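# 关于我们

您好，欢迎来到格鲁梅罗（Grumero）。我们做的是教学用和小批量生产用的机械臂工作站，从台面、夹具、安装底座，到示教软件、课程讲义，一样一样都是自己画、自己装、自己调出来的。来过的客人常说，我们这里不太像一家公司，倒像一所放大了的学校实验室，桌上摆着没喝完的茶，墙边靠着上一版的台面，走廊里还会碰到背着书包的学生。我们听了挺高兴的，因为当初办这家公司的人，大半就是从学校实验室里出来的，身上那股“先动手试试再说”的习惯，一直没改掉，也不大想改。

很多人认识我们，都是从一次参观开始的。所以这篇“关于我们”，我们不打算从公司章程讲起，想从开放日讲起，顺着这一天慢慢说，把我们是谁、在做什么、为什么这么做，都一并讲给您听。文章有点长，您不妨泡杯茶，坐下来慢慢看。

## 从一张桌子开始

格鲁梅罗最早只有一间屋子，夏天闷，冬天漏风，门一关上就得从里面顶住。那时候我们接的第一份活，是替一所职业学校修一台闲置了很久的旧机械臂。说是修，其实臂本身没有什么大毛病，真正的问题在于它底下那张桌子：桌面薄，手臂一加速，整张桌子就跟着晃，学生前一天教好的点位，第二天再跑就偏了。老师们以为是程序写错了，反反复复改程序，改到后来干脆把机器罩上布，放在教室角落里。

我们把那张桌子换掉，点位就稳了。这件事给我们的印象非常深。后来不管做什么项目，我们总是先看台面，再看手臂，最后才看程序。听起来好像有点本末倒置，可是在教室里、在小作坊里，真正把人难住的往往就是这些不起眼的地方：螺栓没有地方拧，工件放下去没有个准位置，换一节课就得重新量一遍。

慢慢地，我们做出了自己的第一套工作站，取名叫普鲁内尔（Prunel）。这个名字是全体同事在一顿很吵的晚饭上定下来的，好念，也好记，学生们叫着叫着就叫成了“小普”，我们也跟着这么叫了。眼下在各处教室和车间里使用的普鲁内尔一共有87套，每一套的台面编号我们都登记在册，哪一套换过垫脚，哪一套重新攻过丝，翻开本子就能查到。

## 我们怎么办开放日

开放日是我们一年里最忙也最盼着的日子。最近一次是在2025年3月6日，那天一早就有人在门口等着了，有带着学生来的老师，有附近工厂里管设备的师傅，也有家长领着孩子，说孩子在家里拆了遥控车，装不回去，想来看看“大的”是怎么装的。

我们没有安排统一的讲解稿。每间工作室由平时就在里面干活的同事来接待，他手上正在做什么，就给大家讲什么。有的同事嘴笨一些，讲到一半忘了词，低头拧两颗螺丝，抬头又接着讲，大家也不着急。我们觉得这样很好，参观的人看到的就是我们平常的样子。

为了不挤，参观是分组走的，一共6个站点，每到一站都可以停下来问，问多久都行。站点的顺序大致照着一套工作站从无到有的过程来排：先看台面怎么加工，再看底座怎么装，接着是线缆、控制柜，然后是示教，最后一站留给自由提问。走得快的，一个上午就看完了；走得慢的，像那几位管设备的师傅，光是在台面加工那一站就蹲了好久，一直在跟我们的同事讨论倒角和毛刺，连午饭都是端着盒饭在机床旁边吃的。

## 示教室里的积木

六个站点里面，示教室总是人最多的一间。示教室里讲的是“抓取与分拣”，也就是普鲁内尔课程里的第一个完整单元。很多客人进门之前，以为会看到焊接、码垛之类的大场面，结果我们搬出来的是一盒塑料积木，星形、心形、圆柱、方块，红的绿的黄的蓝的，跟幼儿园里玩的差不了多少。

用积木是有讲究的。工厂里的零件常常又重又油，学生一紧张，抓歪了，掉下来砸到台面，心疼半天，下一次就不敢放手去试了。积木掉了就掉了，捡起来重新摆好就是。再说它们形状差别大，圆柱从哪个方向夹都差不多，三棱柱就不行了，斜着的面容易打滑，星形的尖角也会让人犹豫，到底该夹哪里呢？这些问题，学生自己摆一摆、转一转，就会想到，比我们在黑板上讲一个钟头管用得多。

颜色也帮了大忙。示教室的练习从“配对”开始，同色的两块摆在一处，形状却各不相同：绿色是星形配圆柱，红色也是星形配圆柱，黄色是心形配六棱柱，蓝色是方块配三棱柱。学生要先想清楚，自己的程序到底是认颜色，还是认形状，或者两样都认。有位带队的老师在旁边看了一会儿，说这道题拿去考大人也能难倒一片，说完自己先坐下来试了。

积木底下垫着一块木板，这也是常被问到的。蓝色的金属台面上全是孔，方便安装各种夹具，可是小积木直接放上去，边角难免会压在孔沿上，站不平。我们试过好几种垫板，最后还是喜欢木头的，手摸上去舒服，颜色浅，跟积木的颜色也分得开，摄像头和人的眼睛都省力。木板上的纹路深浅不一，有时还会带个小节疤，我们倒不介意，真实的工作环境本来就不会是一张白纸。
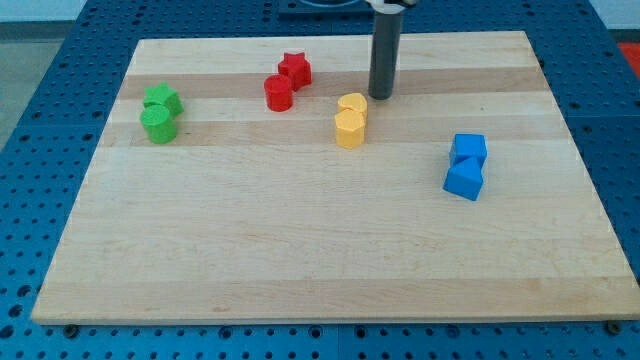

## 我们教什么，怎么教

讲完开放日，也该说说我们平时的课了。格鲁梅罗的课程是和蒂尔克斯卡（Tirkska）一起编的。蒂尔克斯卡是一所以动手实践为主的技术学校，离我们不远，两边的人常来常往，他们的老师到我们这里调设备，我们的同事到他们那里代课，食堂的饭卡我们也有好几张。

课程的想法很朴素：先让学生用手去摆，再让学生用机器去摆。第一堂课不开电源。学生两人一组，一个闭上眼睛当“手臂”，一个在旁边发口令，“往左一点”“再低一点”“停”。几分钟下来，大家就明白了，平时随口说的“一点”，对一台机器来说几乎等于什么也没说。到了第二堂课，学生再坐到示教器前面，就会老老实实地去看坐标、想方向、定高度，下手也会稳当许多。

再往后，课程会讲到安全区域、速度限制、轨迹规划，讲到抓取失败之后程序应该怎么办。我们特别喜欢“失败之后”这一课，会故意把积木挪开一点，或者换一个形状，看学生的程序怎么反应。有的程序会空着手把整套动作做完，一本正经地把空气放进盒子里，全班笑成一团，笑完了再一起去补那几行判断。这样学下来的东西，忘不掉。

到今年二月为止，上完整套课程的学生一共有473名。他们当中有人进了工厂，有人接着读书，也有人去做了完全不相干的行当，过年的时候还会给我们发消息，问那盒积木换了没有。积木换过，盒子还是原来那只。

## 走进车间的那一部分

除了学校，我们也给小型工厂做工作站。合作时间最长的是马克里斯（Makris），一家做家用五金的厂子，产品种类多，每一批的数量又不大，今天装铰链，明天装拉手，后天可能又是一种从来没见过的小挂钩。大型的自动化产线在他们那里施展不开，换一次产品停半天，谁也等不起。

我们替马克里斯做的工作站，和教室里的那一套其实是同一个底子，台面上的孔位一样，螺栓一样，连操作界面上的按钮都放在同样的位置。夹具做成整块的，要换产品，就把整块夹具连板一起卸下来，换上另一块，拧紧螺栓，调出对应的程序，接着干活。这套办法，说到底就是从示教室里学来的：老师们一节课接着一节课，课间休息就那么几分钟，换台面不快不行，我们硬是被他们给催出来的。

马克里斯的师傅们反过来也教了我们很多。他们告诉我们，急停按钮要装在左手也够得着的地方，线缆不要从脚边走，台面边上要留一小块能放螺丝的空地。这些话没有写在任何一本手册里，我们把它们一条一条抄下来，改进了下一版的普鲁内尔。开放日那天，马克里斯来了好几位师傅，看到学生用的台面上也留出了那块放螺丝的空地，很得意，拉着旁边的家长讲了半天。

## 我们相信的一些事

说到这里，好像该讲讲“理念”了。我们开会讨论过好几次，写在白板上的大词都被擦掉了，留下来的就是一些很具体的做法，写在这里，请您看看合不合您的脾气。

我们卖出去的工作站，图纸都随机附上。您想自己改，尽管改，改坏了也可以来找我们。

我们不催学生。一个点位教一个下午，那就教一个下午，机器又不会不耐烦。

我们的同事轮流去学校代课，搞机械的去，写软件的去，做账的也去。做账的同事第一次站在讲台上手心冒汗，后来讲得比谁都好，她负责的那节成本核算，学生每次都要拖堂。

设备出了问题，先打电话，再寄零件，实在不行我们就上门。电话是工作室里的座机，谁离得近谁接，所以您有时候会听到背景里有机器在响，还请多多包涵。

## 欢迎您来

开放日之外，我们也接待学校和企业的预约参观。一组最少5位，人数不够也没关系，我们会把时间相近的几拨客人凑在一起，常常凑着凑着就成了朋友。来的时候请穿不露脚趾的鞋，长头发扎起来，宽松的袖子挽一挽，别的就不用准备什么了。小朋友也欢迎，进示教室的时候请大人陪着，手臂运行期间请站在地上的线外面，停下来以后，可以走近了慢慢看，也可以亲手把积木重新摆一摆。

您要是想让学生多练一会儿，可以在预约时告诉我们，我们把示教室的时间留长一些。带着自己的零件来也行，能不能抓、怎么抓，当场试给您看，试不出来的，我们留下来接着琢磨，有了结果再告诉您。往年有位老师带来一袋核桃，个个长得不一样，我们到现在还在跟那袋核桃较劲，他每次来都要问一句进展。

参观可以打电话约，也可以写信，或者请蒂尔克斯卡的老师代为转告，三种办法都行得通。门口的坡有点陡，开车来的客人请从后院进，院子里有地方停车，进门左手边就是茶水间，水是热的，杯子请自取。

格鲁梅罗全体同事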